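Review: Hokov, Series One (audio comedy, four episodes)

Hokov is a science comedy series in four parts, sold as a download or as a double CD. It is written and performed by Siham Hajji and Ruan Zulu, with songs by Eugénie Rolland, and was recorded over two nights in August in front of an audience at the Leblanc, a small theater with a bar at the back. I bought the CD set. The download is cheaper and has the same episodes, but the CDs come with a booklet that has the lyrics and instructions for the home experiments, and I wanted those on paper.

The format is simple. Each episode takes one everyday subject and spends just under an hour on it. The first is on sleep, the second on glass, the third on traffic, and the fourth on salt. Hajji has a background in chemistry and does most of the explaining. Zulu came up through stand-up and mostly asks the questions a listener would ask, with a few that a listener wouldn't. Rolland plays keyboard and has one song near the middle and one at the end.

Episode one is the weakest. The opening ten minutes are spent introducing everybody and explaining what the show is going to be, and the audience sounds unsure about when to laugh. The section on why people jerk awake just as they are falling asleep is good, but it's followed by a long sketch about a mattress salesman that goes on well after the point has been made. If you try this one and feel lukewarm, skip ahead and come back to it.

Episode two is where it picks up. Hajji takes apart the old story that window glass slowly flows downward over the centuries, and she does it properly. She explains how panes used to be made, why one edge often came out thicker, and why a glazier might put the thick edge at the bottom. Zulu keeps trying to rescue the myth because he told it to a date once. There is also a recording of a wine glass being played with a wet finger while water is added to it, and you can hear the pitch drop clearly. This kind of thing works well in audio and I would have liked more of it.

The traffic episode is my favorite. Most of it is about jams that have no cause, where one driver brakes a little and the car behind brakes a little more, and so on down the line. They act this out with the front two rows of the theater passing a beach ball, and even without being able to see it I could follow what was happening from the shouting. Rolland's song in this one, sung from the point of view of a merge lane, is the best on the set.

The salt episode has the most facts and the fewest jokes. I didn't mind that, but my wife lost interest halfway through. The guest is Capucine Gautier, who used to work at a sea salt pond and now gives talks about it. She is dry and quick and gets bigger laughs than either of the hosts. I hope they ask her back.

On accuracy I have few complaints. I taught middle school science for a long time and I listen to this sort of program with a pencil. I wrote down one thing over the four episodes, a line in the sleep episode about how much of our body heat is lost through the head, which is given as fact and is an overstatement. The booklet corrects it in a note, so someone else must have noticed too.

The sound is fine for a live recording. Hajji's microphone is a little quieter than Zulu's, and in the car I kept reaching for the volume. The audience is mixed low, which I prefer. Applause is trimmed short between segments. Quentin Picard is credited as producer and he has kept things moving, apart from that mattress sketch.

The booklet runs to 47 pages and is better than it needed to be. It was printed by Plenent on heavy paper that stays flat when you open it. There is one experiment for each episode, all of them using things most people have in the kitchen. I did the glass one and the salt one with my grandson, who is nine. The glass one took two tries. The salt one worked the first time but you have to leave it overnight, and this should be stated at the top of the page — it's in the last line.

Packaging is a cardboard sleeve, and the second disc is a tight fit. I was afraid of bending it. According to the sleeve, 3000 copies were made in the first run, and mine is stamped 1004 on the back.

You can hear the first ten minutes of each episode free through the Matico app. I would use the traffic one to make up your mind. There are a few mild swear words in the first and third episodes. I'd say it is suitable for ages nine and up, though a younger child would probably be bored by the salt.

Is it worth the money? For the CDs, yes, if you'll use the booklet. If you only want something for a long drive, the download will do the job. I have played the traffic episode three times and the others once each, and I would buy a second series. The hosts say in the last few minutes that one is being written, with an episode on magnets. 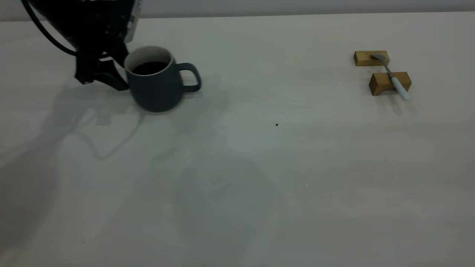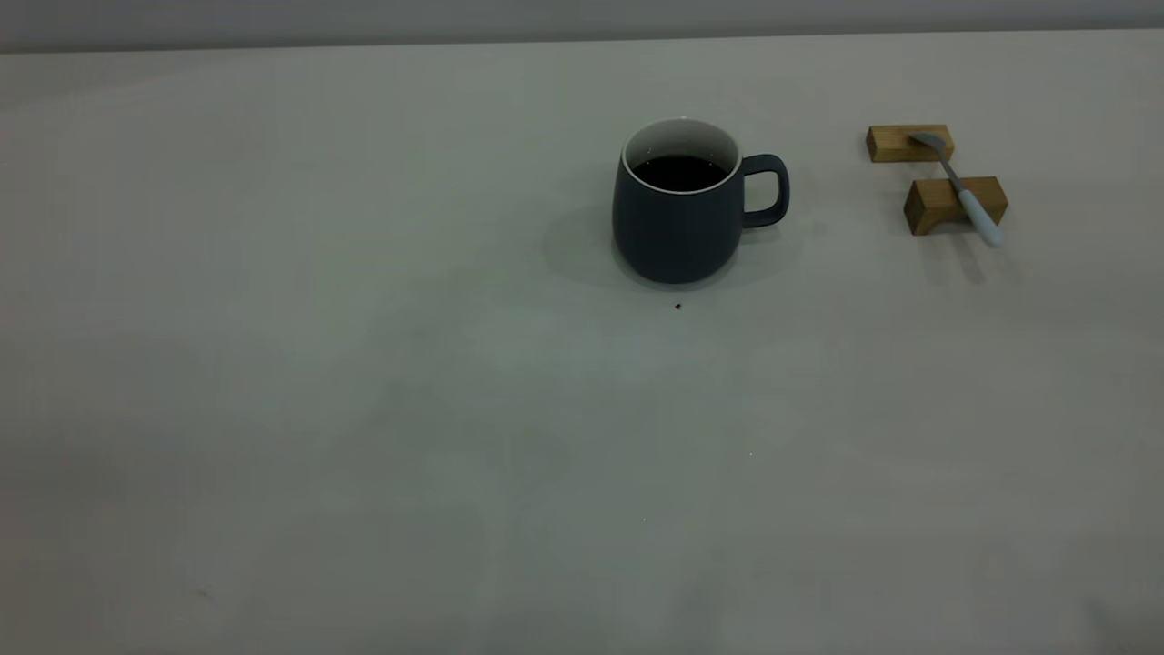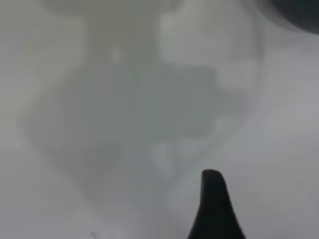
First two pictures: dark mug on a pale tabletop.

Reviewed 15th March. CD set bought at full price.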